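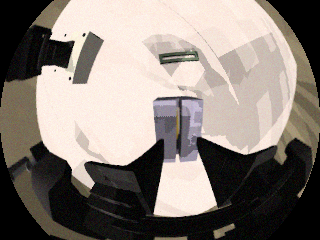
## 3. Contrast between small goods and the packing surface

Many small workshops choose the color of a packing table by habit. In the four workshops that we visited in the Midtbø district, the table was almost always white, and the reason given was that white looks clean. Cleanliness is a good reason, but it says little about how fast a worker can find a part. Items of a middle tone, like the two lavender-gray blocks standing side by side on the bright surface, are easy to separate from the background, and even the narrow dark gap between them can be seen. With paler goods the situation is different.

The workers at Distix sort labels, clips and thin plastic spacers. Most of these parts are white or cream, and they were the ones most often left behind at the end of a shift. At Videl the same kinds of parts are handled on a dark green cloth, and the workers there complained less of tired eyes – although they also complained that dust is easier to see. We do not claim that the cloth alone explains the difference, as the lighting at Videl was replaced in July.

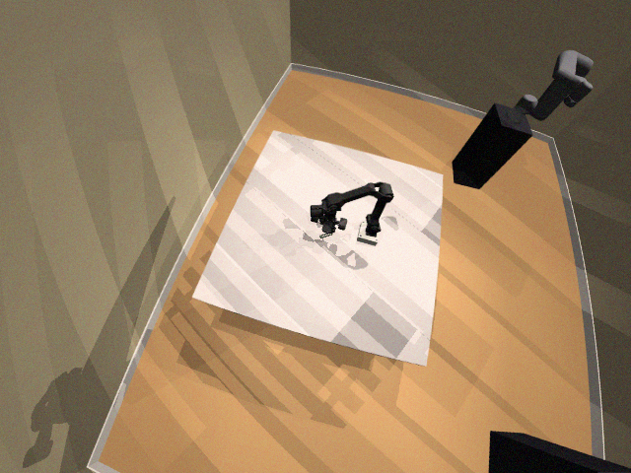

**Figure 3.** Large white mat on an orange-brown wooden floor, with small light-colored items on it (rendered view).

The case in Figure 3 is the less favorable one. The border between mat and floor is strong, but the small items are close in tone to the mat, and a faint shadow helps to show where the white block is. Under flat ceiling light such a shadow can become too weak to be useful. For this reason we asked the workers in the Tistero trial to keep one lamp low and to the side of the table during two of the five sessions.

The answers from these sessions were mixed. Several workers preferred the side lamp for thin parts, while others found that it made printed labels harder to read. Section 4 treats the question of glare separately, together with the choice of a matte or glossy finish.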